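Ticket 958 – Villo booking system: confirmation emails going out twice, some not at all
Opened by: Maureen Gosling
Assigned to: Naima El Sherbiny
Priority: medium, raised to high
Status: closed

Maureen Gosling
Since the update, members who book a bench slot through Villo are getting two confirmation emails for the same booking. A few say they got none. The bookings themselves look right in the calendar. Members have been ringing the desk to ask if they have paid twice. I have checked the ones who rang and they have been charged once.

Naima El Sherbiny
Thanks. Could you send me the booking references for one member who got two emails and one who got none? Please also check whether the double emails come from the same sender address.

Maureen Gosling
References sent to you separately. The two emails don't have the same sender. One is from the bookings address and the other is from the old enquiries address, the one we stopped using last August. The wording is slightly different as well. The old one still has the previous cancellation terms in it.

Naima El Sherbiny
That helps. The old template should have been switched off when we moved to the new mail service, Olel. I can see it listed as inactive in the Villo admin pages, but the log shows it firing on each new booking. I have not changed anything yet.

Steps taken so far:
Made a test booking under my own account. Received two emails.
Made a test booking as a guest. Received one, from the old address.
Cancelled both. Received one cancellation email for each, from the correct address.

So cancellations are fine. The fault is in new bookings only.

Doaa Gaber
Adding a note from the workshop side. The room name is wrong in the old email. It says Pearce Room for everything, including the ground floor benches. Two people went upstairs this morning and found a meeting going on. Can something be put on the website until it is sorted?

Maureen Gosling
I have put a line at the top of the booking page asking people to go by the calendar and ignore the room in the email.

Naima El Sherbiny
Found part of it. The update restored a set of default rules, and one of them sends the old template whenever a booking is created. The admin page doesn't show default rules unless you tick "include system rules" at the bottom of the list. I have turned it off.

Tested again. As a member: one email, correct address, correct room. As a guest: nothing. The guest booking was relying on the old rule, so guests now get no email at all. I have turned the rule back on for the moment – a wrong room is better than no confirmation.

Evie Horrocks
I had a look at the guest side. The new template needs a member number and fails without one. There is no error on screen. In the Olel log it appears as "skipped, missing field". There are plenty of these going back to the day of the update.

Naima El Sherbiny
Agreed. Evie, could you make a copy of the template with the member number taken out and point guest bookings at that?

Evie Horrocks
Done. Also took out the old cancellation terms, which had been copied into the footer. Old rule is off again. Please test.

Naima El Sherbiny
Member booking: one email, correct.
Guest booking: one email, correct.
Group booking: one email to the organiser, correct, but it arrived 7 minutes late.

Arlindo Leite
The delay is at our end. Group bookings go into a queue which is sent every 10 minutes. It was set that way when Nalletti hosted the mail and had a limit of 500 messages an hour. We don't have that limit now. I can set it to send straight away if nobody objects.

Maureen Gosling
No objection. What about the people who never had an email?

Arlindo Leite
Changed. I would not resend to everyone, as most of them will have had at least one. Evie can pull a list of the skipped ones from the log and we send to those, future dates only.

Evie Horrocks
List pulled and checked against the calendar. Past bookings and cancellations removed. Sent on April 4, 2023. No bounces.

Doaa Gaber
Nobody has gone to the wrong room today. One more thing while you are in there – the new confirmation still has the grey placeholder where the bench picture should go. The old one had the company logo. Could we use one of the bench instead? 

Naima El Sherbiny
Picture received and added to both templates. It made the email quite heavy, so I have saved a smaller copy and used that. Looks fine on a phone and in the desktop mail program.

Maureen Gosling
No calls about this since yesterday. I have taken the notice off the booking page. Happy for it to be closed.

Naima El Sherbiny
Closing. For next time: after any Villo update, tick "include system rules" and check the list before reopening bookings. I have added this to the update notes.
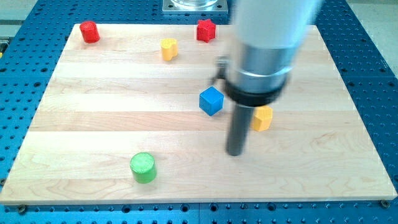 If the double emails come back, please reopen this ticket and include the sender address of both messages and the booking reference. Problems with payments or refunds should go on a new ticket.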